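**Bin storage of loose blocks** is the practice of keeping building or sorting blocks unstacked in an open container, usually a rectangular one with straight walls. It is common in classrooms, workshops and test rooms, where the same pieces are taken out and put back many times a day. Bins are often set in pairs so that blocks can be moved from one to the other.

Most bins used for this purpose are gray or white, which makes colored pieces easy to find. The Planside catalog lists 20 sizes, and Erska sells a shallow model for use on tables. 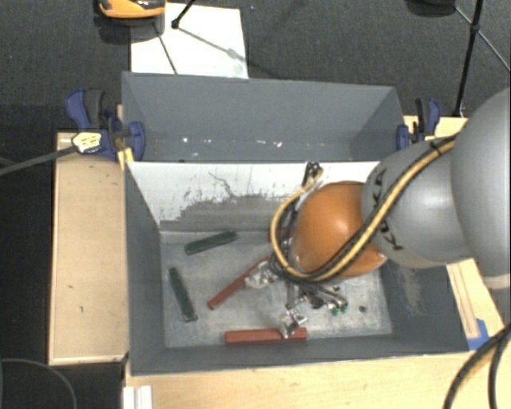 Blocks dropped into a bin seldom land in rows. Long pieces tend to settle at an angle, and a piece near a wall may come to rest tilted. Red and dark green blocks stand out well on a light gray floor, even one mottled with scratches and smudges. A slim block lying diagonally near the center has free space along its sides, while one lying along the front wall is harder to grip from that side.

Wear appears first on the floor of the bin. Friederike Wendt, in a storage guide printed by Natham, advises wiping the floor with a damp cloth and replacing the bin when it cracks — scratches alone do not matter. Lids are rarely used, except when bins are stacked for transport.

## See also

- Sorting tray
- Toy block
- Tote box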